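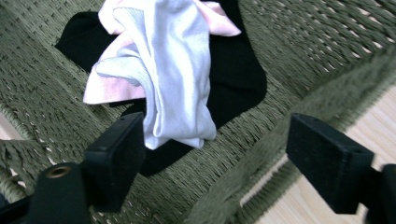 짠 끈 좌판 위에 쌓인 옷감들과 손에 쥐는 그리퍼. Pliltano 수집실에서.

저는 원래 이런 동네 기술 소식을 쓸 때 보도자료부터 받아 놓고 시작하는데요, 이번엔 자료가 딱 반 장이었어요. "Pliltano, 의류 정리 시연 데이터 수집 개시." 끝! 그래서 그냥 가 봤습니다. 11월이고 비도 좀 오고, 오전 일정이 마침 비어 있었거든요.

Pliltano는 집안일용 로봇 팔에 들어갈 학습 시스템을 만드는 작은 회사예요. 이번에 시작한 건 빨래 쪽입니다. 양말이나 얇은 니트, 손수건 같은 걸 집어서 옮기고 펴고 다시 쌓는 동작을 사람이 직접 그리퍼를 손에 들고 해 보이는 거예요. 로봇을 원격으로 조종하는 게 아니라서 생각보다 훨씬 조용합니다. 들리는 건 천 스치는 소리, 그리고 가끔 "다시 할게요" 하는 목소리 정도예요.

첫 달 목표는 시연 687건이라고 합니다. 수집 담당자는 일곱 명이고 한 번에 세 명씩 들어가요. 저는 처음에 687이라는 숫자가 좀 애매하다 싶었는데(700도 아니고요), 물어보니 천의 종류와 놓이는 바닥, 시작 자세를 짝지어 표를 만들고 겹치는 칸을 지웠더니 그렇게 남았대요. 담당자 한 분이 표를 보여 주셨는데 칸이 정말 빽빽하더라고요. '얇은 천/거친 면/겹침' 이런 식으로요.

제일 재미있었던 건 천을 놓는 방식이었어요. 저 같으면 예쁘게 개서 시작할 것 같은데, 여기서는 일부러 구겨 놓고 겹쳐 놓습니다. 검은 옷 위에 분홍, 그 위에 흰 것, 이렇게요. 맨 위의 한 장만 집어야 하는데 아래 것까지 딸려 오면 그 시도도 버리지 않고 따로 표시해서 저장한답니다. 실패한 예도 나중에 다 쓸 데가 있다고 해요. 저도 한번 해 봤는데요, 두 번 연속으로 두 장을 같이 집었습니다. 제 실수도 어딘가에 저장되어 있겠죠. 괜히 부끄럽네요.

그리퍼는 손에 들면 묘하게 낯설어요. 내 손가락이 열 개 있는데 갑자기 두 개로 줄어든 느낌이랄까요. 처음 온 담당자들은 Proteck이라는 교육 업체의 반나절 과정을 먼저 듣는데, 거기서 제일 많이 듣는 말이 "손목을 천천히"라고 합니다. 사람은 급하면 손목부터 휙 돌리잖아요. 그러면 화면이 흔들려서 쓸 수 없는 기록이 된대요. 제가 딱 그랬고요.

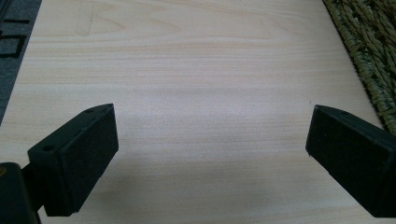 Abbas Shahbazi는 천보다 바닥이 더 걱정이라고 했습니다. 매끈한 나무 상판에서만 모은 시연으로 가르치면 거친 면에서는 천 끝을 자꾸 놓치고, 반대로 거친 면만 보여 주면 매끈한 데서 너무 세게 누른다는 거예요. 그래서 같은 동작이라도 바닥을 바꿔 가며 여러 번 찍어야 하고, 시간이 모자라면 옷 종류를 줄이더라도 바닥 종류는 줄이고 싶지 않다고 하더군요.

듣고 보니 저희 집 빨래도 그래요. 식탁에 쌓였다가 의자로 갔다가 결국 침대 위에서 개거든요. 어느 한 곳에 얌전히 있는 법이 없죠.

제가 간 날까지 검수를 통과한 시연은 112건이었습니다. 검수는 Kermani라는 데서 맡고 있는데 영상을 하나하나 돌려 보면서 시작과 끝 지점을 찍고, 어떤 천을 집으려 했는지 짧게 적어 넣어요. 이 메모가 은근히 골치라고 합니다. 누구는 '티셔츠'라 쓰고 누구는 '상의'라 쓰고, 또 누구는 그냥 '검은 것'이라고 쓰니까요! 지금은 용어 목록을 만들어 벽에 붙여 두었는데, 손글씨로 고친 자국이 벌써 여러 군데였어요.

모은 자료는 Stedamach의 팔에 먼저 올려 볼 계획입니다. 첫 시험은 한 장 집어 옆으로 옮기기, 그게 되면 두 장 겹친 데서 위의 것만 떼어 내기예요. 개는 동작은 아직 한참 뒤랍니다. 저는 솔직히 개는 걸 제일 기대하고 갔는데, 담당자들 표정을 보니 그 질문을 꽤 많이 받는 모양이더라고요.

다음 수집 때는 수건과 침구류가 추가됩니다. 큰 천은 그리퍼 하나로는 감당이 안 되어 양손에 하나씩 드는 방식을 준비 중이고, 연습은 이미 시작했대요. 저도 양손으로 해 보고 싶다고 슬쩍 말씀드려 놨습니다. 오전 열 시까지 오면 자리를 만들어 주신다네요.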